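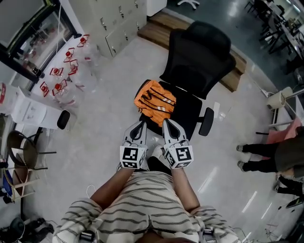 ## Part 3: Stocking the freezer (and keeping it stocked)

Right, so you've done the big shop, the bags are all over the floor and you already want a sit down. Put the kettle on, but don't sit yet! This is the bit of my kitchen guide I get the most messages about, and it only takes me 58 minutes from first bag to last label.

You'll need freezer bags, a marker pen, a baking tray that fits flat in your freezer, and your list from Part 2.

1. Take everything out of the freezer first. Yes, everything, even the mystery tub. Pop it all in a cool bag with a couple of ice packs.
2. Set aside whatever needs eating this week. I keep mine in the top drawer, which my friend Catriona MacRitchie calls the naughty drawer (hers is mostly ice cream, so fair enough).
3. Spread berries and chopped peppers in one layer on the tray and freeze for two hours, then bag them up. They stay separate and you can grab a handful for porridge.
4. Portion soups and stews for the number of people you really feed. I made a vat of lentil soup in October and froze it in one enormous block. We ate lentil soup for six days.
5. Squash the air out, seal, and lay the bags flat until solid. After that you can stand them up like books.
6. Write what it is and the date on every bag, before you fill it. Pens hate cold, damp plastic.

**Note:** Leave a couple of centimetres at the top of any tub with liquid in it. Soup expands as it freezes and will push the lid off.

**Caution:** Let cooked food cool before it goes in, but don't leave it out all evening. I aim for within an hour or so, and I split big pans into shallow dishes to speed things up. Raw meat goes on the bottom, always.

### Setting the temperature

My freezer is a Hyvönen with a fiddly little dial, so yours may look different.

1. Set it to minus 18 and leave it overnight.
2. Check it with a freezer thermometer in the morning, before anybody opens the door.
3. Nudge the dial one notch if it's too warm, then wait another night. Don't whack it up to full!

### The list on the door

I tried an app and gave up, so it's paper and a magnet for me. One column for what's in, one for how many portions, and cross things off as you take them. Radka Angelovski, who got me into batch cooking in the first place, does hers by shelf, and I've pinched that idea for the garage freezer.

**Note:** If you've lost track completely, go back to step 1. I did it again last weekend and found three bags of peas and half a lemon drizzle, so that was pudding sorted.

Part 4 is bread, including how to freeze it ready sliced.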